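Montoya House opens family rooms

Montoya House will open three upstairs rooms to visitors for the first time, owner Itziar Pastor said on 17 October 2022.

The rooms have been lived in by her family for generations. Pastor, 32, inherited the estate from her great-uncle, Fulgencio Peñalver, and has returned 40 acres of its pasture to native grassland.

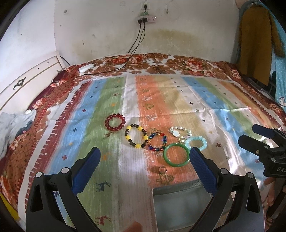 Beaded bracelets and a green jade bangle on a striped sheet.

Tours will be led by historian Pouran Bakhtiari. Bookings open at the end of October, and neighbours get in free.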